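Bedroom Gallery: The Bed Corner

Home | Living Room | Kitchen | Bedroom | Contact

Welcome back to the gallery! If you came over from the kitchen page you already know how this works: a bit of chatter from me, then the pictures, and you're free to skip the chatter. The bedroom page got the longest rewrite of all of them, mostly because bedding is the thing I get the most mail about. People want to know what goes with what, how many pillows is too many, and how I get anything clean in a place with one small washer.

So this page is about soft things. Pillows, blankets, covers, the whole pile. I've kept my notes in with it as I went, and they're in no great order.

On color

I used to buy everything in beige. Beige sheets, beige blanket, a beige throw that was somehow a different beige and annoyed me for years. Then my friend Imelda Panganiban stayed over for a week in December, looked at my bed and asked me if I was unwell. She's the one who got me started on mixing prints. Her rule is that one thing can be loud, and everything else can have a pattern as long as it's a quiet one. I've broken that rule plenty of times (the lime green months, we don't need to revisit those) and I always end up coming back to it.

Gray turned out to be the color I lean on most. It sits happily next to pink, which surprised me, and next to just about any warm color too. If you're scared of strong colors, start with gray and white bedding and add one bright pillow. You can always put the pillow in a closet.

On where things come from

I get asked this a lot, so: all over. I had a lovely set of covers from Nesomico that lasted until the zipper gave out, and I still buy their plain cases when there's a sale. The little shop on Lacson has a bin of odd pillowcases by the door, 3 dollars each, no matching pairs, and I can't walk past it. I've found some of my favorite prints in that bin. Go early, before 10 in the morning if you can, since the good ones are gone by lunch.

I don't buy pillows secondhand, only covers and blankets. That's just me! Plenty of readers do and are perfectly happy.

On washing

My washer is a Melteck, it's tiny, and it hates anything thick. One blanket at a time is the limit. I wash at 40 and hang things over the shower rail, then leave them a full 24 hours even when they feel dry before that. I learned this with a quilt that went into the closet too soon and came out smelling like a pond.

Printed blankets I turn face in. Some of mine have faded anyway - the ones I like best always do, they get used the most - and I've stopped minding. A print that has gone a bit soft and pale is much easier to put next to other prints than a brand new one. Red things go in alone for the first few washes. I have a pair of socks that can tell you why.

On making the bed

I do make it, most days. It's a pretty relaxed kind of making. The sheet gets pulled flat, the pillows get a thump, and the blanket goes wherever it lands. I tried the hotel method for a while with the tight corners and the folded strip across the foot, and every night I had to kick my way in like I was breaking out of an envelope. Never again.

What I will say is that a heap of blankets looks fine when the things in the heap get along. Sort out the colors first and you can be as lazy as you like with the folding. I think this is the most useful thing on the whole page, so if you're only skimming, take that one with you.

A few quick answers from the mailbag

Do I iron pillowcases? No. I own an iron, a Prulteck one, and it comes out for shirts.

How do I store the spares? Rolled up, in the bottom drawer, with the odd ones in front so I remember to use them.

Does a big pillow ruin your back? I sleep on a flat one. The big ones are for leaning on when I read, and they get moved at bedtime.

Can I send you fabric swatches? Please don't, there were 964 messages in the inbox last time I looked and I'm still working through them. I do read them all eventually!

The bed corner

My favorite spot in the whole place is the bed, and I don't only mean for sleeping. It's where I read and where I have my best ideas about rearranging the furniture. If you want to see Imelda's rule in use, the loud thing is the big red pillow, and I wouldn't ask anything else to compete with it. The pink blanket beside it is busy when you get up close, all those small shapes in lavender and peach, but the print is so faint that it behaves almost like a plain one. The gray and white pillow underneath cools the two of them down, and the gray curtain helps with that too. Red and pink together, who would have thought! I'm very fond of it.

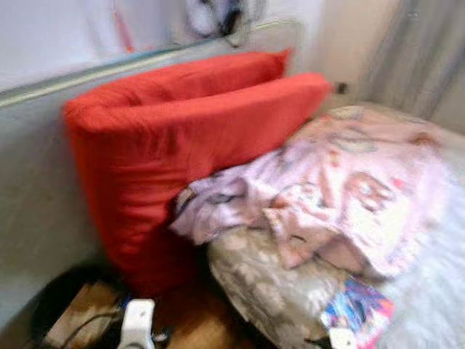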